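Startseite Produkte Ratgeber Service Kontakt

Häufige Fragen: Können Roboter schon im Haushalt helfen?

Uns erreichen zu diesem Thema viele Zuschriften. Estíbaliz Palacios aus der Redaktion von Laltel hat die häufigsten Fragen zusammengestellt und beantwortet. Stand der Antworten ist Februar.

Gibt es einen Roboter, der die ganze Wohnung aufräumt?
Nein. Saugen, Wischen und Rasenmähen klappen mit Einzelgeräten recht gut. Ein Gerät, das selbstständig vom Küchentisch ins Bad wechselt und überall die richtigen Handgriffe kennt, können Sie für den Privathaushalt derzeit nicht bei uns kaufen.

Warum ist Aufräumen schwieriger als Saugen?
Ein Saugroboter muss den Dingen ausweichen. Beim Aufräumen muss die Maschine sie erkennen, anfassen und an der passenden Stelle ablegen. Eine Zahnpastatube gibt nach, eine Dose rollt weg, eine Chipstüte hat jedes Mal eine andere Form. Für jedes dieser Teile braucht es einen anderen Griff.

Welche Aufgaben werden zurzeit geübt?
Vor allem Arbeiten am Tisch: Stifte in einen Becher stellen, Geschirr und Besteck sortieren, Verpackungen in einen Karton legen, Zahnbürste und Zahnpasta zusammen auf eine Ablage bringen. In unserer Aufgabensammlung Wustilik stehen 31 solcher Handgriffe. 17 davon halten wir für alltagstauglich, sofern die Gegenstände frei liegen und das Licht stimmt.

Wie schnell geht das?
Langsamer als von Hand. In einem Durchgang mit Zarnico, unserem Versuchsaufbau, dauerte das Wegräumen eines gedeckten Frühstückstisches 398 Sekunden. Wer es eilig hat, ist ohne Roboter früher fertig.

Kann ein Roboter abwaschen?
Einen Schwamm greifen und über eine ebene Fläche führen: ja. Angebranntes aus einem Topf lösen: bisher nicht zuverlässig. Die Maschine müsste dafür beurteilen, ob noch Reste haften und wie fest sie drücken darf.

Wie sieht es in der Werkstatt aus?
Besser, wenn die Teile immer gleich sind und am selben Platz liegen. Der Betrieb Lau lässt Kleinteile in Schachteln einlegen und hat dabei 3.781 Vorgänge ausgewertet. Sobald Teile durcheinander in der Kiste liegen, greift weiterhin ein Mitarbeiter ein.

Lohnt es sich, zu warten?
Für Böden und Rasen müssen Sie nicht warten. Für alles, was mit Händen erledigt wird, nennen wir keinen Termin. Wir ergänzen diese Seite, wenn sich an den Antworten etwas ändert.

Weitere Beiträge
Saugroboter: Welche Teppiche machen Probleme?
Mähroboter richtig einwintern
Greifer für die Werkstatt: Grundbegriffe
Was kostet die Wartung?
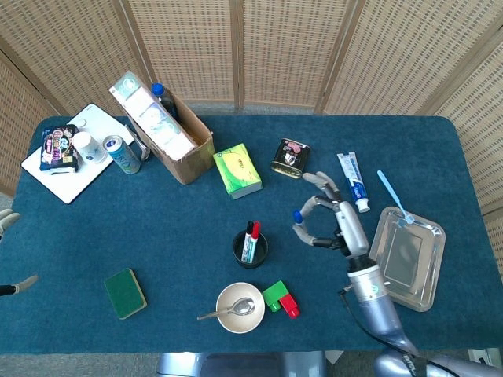 Roboterhand über einem Tisch mit Haushaltsgegenständen, darunter Zahnpasta, Schwamm und Stiftebecher.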